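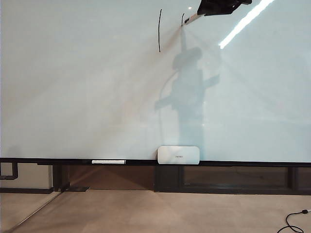 Whiteboard, big room. First long stroke down and the start of the second, at the top.

April 3, 2019

Board surface and marker check, continued from the list Yannick left in December.

Wiped the whole board before starting. Two passes with the spray and a microfiber cloth, then one dry pass. The old eraser goes in the trash, it was putting back more than it took off. There was still a ghost of the old Vesel schedule down the left side. Went over it with a fresh marker and wiped straight away, which lifted most of it. The rest needs alcohol and we are out. Mathis is ordering.

Markers on hand:
Haberkorn chisel tip, black, one new, two half dry
Haberkorn fine, black, box from Gradthorpe, unopened until today
Blue and red, assorted, all bad, thrown out

Used black only. The line is thin but it reads fine up close. Have not tried it from the back row of tables yet.

Long vertical stroke: there is a slight wobble in it all the way down. I don't mind it for layout lines. If we want straight columns for the weekly plan we should put down the thin black tape like they have at Menthorpe and stop drawing them each time. Nana has a roll, 30 m, in the second drawer.

Short stroke: small hook to the right of the long one. Kept it near the top so the rest of the board stays free.

Glare. This is the main complaint and it is fair. The ceiling light puts a long slanted bright band across the upper right of the board, and anything written under it is hard to read from the door side. Vojtěch suggested turning the board a few degrees but the wall brackets don't allow it. Options:
- switch off the one fixture nearest the board (it is on the same circuit as the bench, so no)
- diffuser panel over the fixture
- matte film on the right third of the board. Thierry got a price for this last year, 300 for the piece, not fitted
- leave the upper right for things that don't change often

I would do the last one for now and ask about the diffuser. The film is supposed to be harder to wipe and I'd want to see a sample first.

The gloss itself is still good. No scratches that I could feel with a fingernail, apart from the known one low down near the left end. The color looks different from one side to the other, warmer on the left and a bit blue-gray on the right. I put that down to the light. Will look again with the blinds closed.

Tray: cleaned out the dust, vacuum and then a damp cloth. Please don't leave caps in it. The end piece is loose on one side and needs a shorter screw, the one in there bottoms out before it grips.

Stopped at 1645. Left the fine marker out for tomorrow, stored flat, cap on.

To do
Alcohol (Mathis)
Screw for tray end
Check ghosting after the strokes have sat overnight, wipe half of each and compare
Ask Thierry if the film price still holds
Read the board from the back tables, lights on and off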